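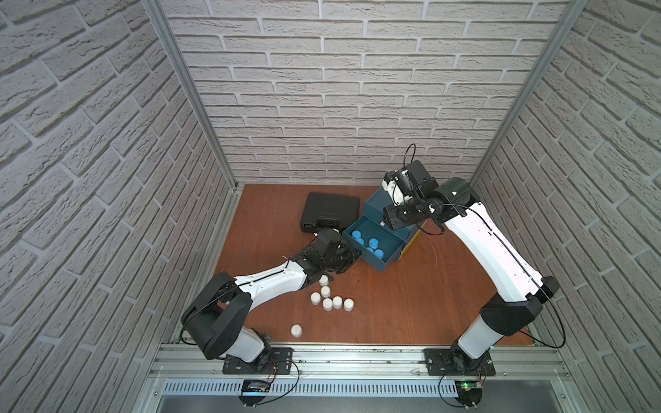

Words: Kylie Quinlan | Screen & Kids' TV | March

Iolanda Portela has spent four years making a cartoon about a wombat who runs a lost property office, and she would like it known that the wombat was her second choice.

"I pitched a bin chicken," she says. "The network felt parents weren't ready."

The result, Dreradberg, is a 30-episode comedy for kids five to nine, set in a mountain town where nothing is ever claimed by its rightful owner.
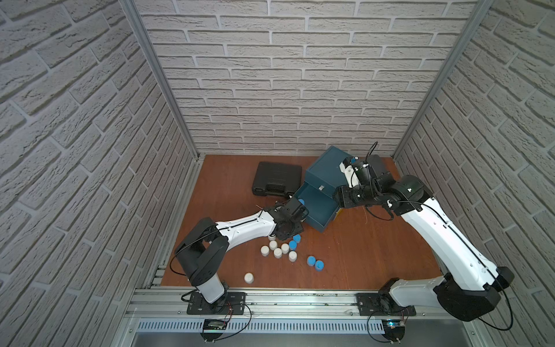
Portela writes every first draft by hand, then reads it aloud to head writer Rizwan Paul, who is paid not to laugh. The town went through 37 versions before anyone liked it. Most of the buildings ended up in off-white, rough-faced brick, much like the brick-patterned walls here, with pale mortar between the courses. "Brick is funny," Paul says. "You can run into it."
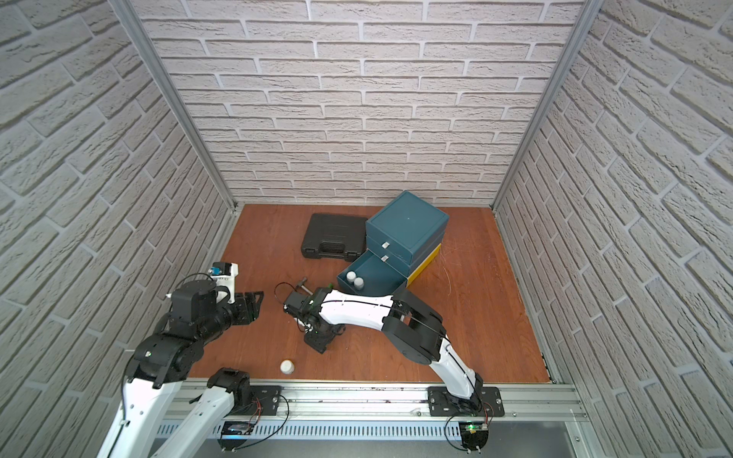 White brick and a reddish-brown wooden floor.

Does she test jokes on children? "Once. A boy told me the mayor needed more teeth. He was right, so now she has 122."

Her own favourite is Ilie, a goose of few words and poor judgement. Voice actor Kai-wen Wan recorded 69 separate honks for the first episode. "He asked about motivation," Portela says. "I said bread."

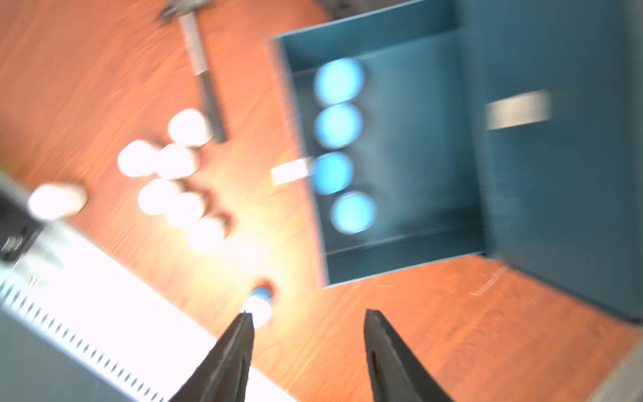
What's next for the wombat

A second season is being written, with a holiday special to follow if the goose's schedule allows.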